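# The slow death of the repair counter

Thursday, November 30, 2023

Eleven o'clock on a weekday and the repair counter at Dullier is shut again. Paper sign, tape, no return time. Third time this month. The department store still sells kettles, still sells lamps and clocks and the good heavy irons, but ask who mends them and you get pointed at a phone number.

It used to be different. Ovska is a town of 3,000 and it once had 11 places where a person could hand over something broken and get a ticket for it. Shoes, watches, radios, crockery. Now there are 3. One does phones only. One is Dullier, in theory. The last is Leblanc, down past the bus station, which does everything and is therefore always behind.

Leblanc first, then. Narrow shop, bell on the door, smell of glue and warm dust. Tickets still written by hand, pinned to a board in an order that makes sense to the staff. A waiting list of 18 days for small electrical stuff, longer for china. China is the surprise. People bring in teapots, plates, a soup tureen with one handle — things that cost less new than the fix does. They pay anyway. The shop doesn't argue anymore.

The trouble is parts. A toaster from thirty years ago comes apart with one screwdriver. A toaster from last July comes apart once, if you're lucky, and then the clips snap. Springs you can find. Switches, mostly. The little circuit board that tells it when to stop, no. So the counter says sorry and the toaster goes in the bin, and the customer goes home thinking repair is a con. Can't blame them. 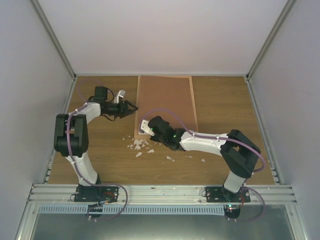 Rindach readers have been through all this already, one of them wrote in after our last piece on the subject. The repair shop there closed, everybody was sad for a week, and then the hardware store started taking in lamps on the quiet. No sign, no tickets. You just had to know to ask. The same reader wanted it pointed out that the prices are better now than they ever were, and that the lamp came back with a new plug as well.

Fair enough. But knowing to ask is the whole problem. New people in town don't know. Older people who can't get out to the hardware store don't know either, or they know and can't carry it. A counter on the main street with a light on was a kind of advert. Walk past it enough times and you remeber the clock in the cupboard.

And money, obviously. Rent on the main street went up again. An hour of careful work on a cracked plate earns less than an hour selling phone cases, everyone in the trade will tell you so before you've got your coat off. Leblanc owns its building. Dullier keeps the counter on the books as a service, staffs it when somebody can be spared from bedding. Which is not often before the holidays.

So what would help? Ask at the counter and you get short answers. Cheaper parts. Screws instead of glue. An apprentice who stays past the first winter — the last two left for the warehouse, better hours, no solder burns. Somebody to answer the phone. The phone rings all day at Leblanc and mostly it's people asking if thier thing is ready.

It mostly isn't. They come by anyway, stand about, look at the shelf of finished jobs with the tickets hanging off. A mantel clock. Two irons. A blue jug nobody has picked up since summer.

Dullier says the counter will be open Saturday morning, nine till noon. Bring the receipt if you have it.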